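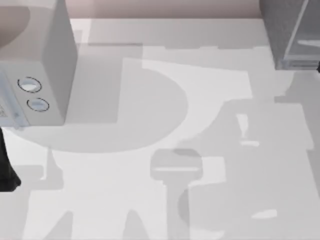 Clonus

Abro hilo sobre la nueva orden de permisos en la base de Tlapale, que me han preguntado varios por privado y prefiero contestar una sola vez.

La orden entra en vigor en febrero. Afecta a los soldados de reemplazo y a los reservistas en activación. Los profesionales siguen con su régimen de siempre.

Hasta ahora, para salir el fin de semana bastaba con la firma del jefe de compañía. Con la orden hacen falta 3 firmas: jefe de compañía, oficina de personal y mando de la base. Las tres en el mismo impreso y en ese orden.

El impreso se recoge en la oficina de personal, que abre dos horas por la mañana. A esa hora casi todas las compañías están en instrucción. Quien quiera el papel tiene que pedir permiso para ir a pedir el permiso.

El plazo es de 10 días de antelación. El cuadrante de guardias se publica con una semana. O sea, se solicita la salida sin saber si ese fin de semana toca guardia – y si toca, la solicitud se anula y hay que empezar otra.

He leído el texto dos veces. No dice qué pasa si falta una firma por ausencia del mando. En la práctica, según me cuentan desde dentro, el papel se queda en la bandeja.

Motivo oficial: «garantizar la disponibilidad de la unidad». El texto no da datos de ausencias ni menciona ningún incidente anterior.

Los afectados son unidades enteras. Solo en Tlapale hay 300 soldados de reemplazo, y muchos son de la zona de Vumasine, a medio día de autobús. Para ellos un permiso concedido a última hora no sirve, el autobús de la tarde ya ha salido.

Sobre los permisos por motivo familiar (entierro, hospitalización, parto): la orden los deja fuera del plazo, pero mantiene las firmas. Conviene llevar el justificante impreso. En el móvil no lo aceptan.

Me preguntan si se puede recurrir. Sí. Escrito al mando de la base por conducto reglamentario y, si no hay respuesta en un mes, al mando regional. Guardad copia sellada de todo. Sin sello no consta.

Lo que no recomiendo: cartas colectivas. El reglamento las trata como falta y ya hubo arrestos por eso con la orden de los uniformes. Cada uno el suyo, aunque el texto sea parecido.

La asociación de familias Wemosano tiene un modelo de escrito y lo manda a quien lo pida. Lo he revisado y está bien. Cambiaría el segundo párrafo, que cita el artículo antiguo.

Un lector me dice que en su base llevan meses con un sistema parecido y que acabaron relajándolo. Puede ser. Yo hablo de Tlapale y de lo que pone el papel.

He preguntado al gabinete de prensa si la orden se va a extender a otras bases. Respuesta del 2022-01-25: «No hay decisión adoptada». Lo dejo tal cual.

Si alguien tiene el anexo 2, el de los reservistas, que me escriba. Me falta esa hoja y no quiero contarla de oídas.

Cuando lo tenga sigo en este mismo hilo.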